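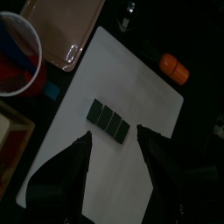

Small green tiles in a row on a white board.

I have wanted to redo the strip of wall behind my kitchen sink since December, and what kept putting me off was the cutting. So when my sister-in-law offered to go halves on the Durkix hand tile cutter, I said yes before she could change her mind!

It's a simple thing, a rail and a scoring wheel with a handle you lean on, and it weighs less than my big soup pot (a blessing, as it lives on a high shelf). I practiced on leftovers from the bathroom first, and I'd tell anyone to do the same. My first 2 cuts were awful. After that I found the right pressure, one slow push and then a firm snap, and I got through the long side of the wall in one very happy afternoon with the radio on.

Now for the grumbles. The guide fence slips if you don't tighten it really hard, and I lost over 30 minutes hunting for the little wrench, which Durkix packs under the foam where you'd never think to look. Thin slivers are hopeless too. I gave up and used my old Hastlow nippers for those, and they did fine.

I looked at the Narkex as well, and it has a nicer handle, but it cost more and the store only had the wide one. For a small backsplash I'm very pleased with mine. My sister-in-law gets it next, for her laundry room.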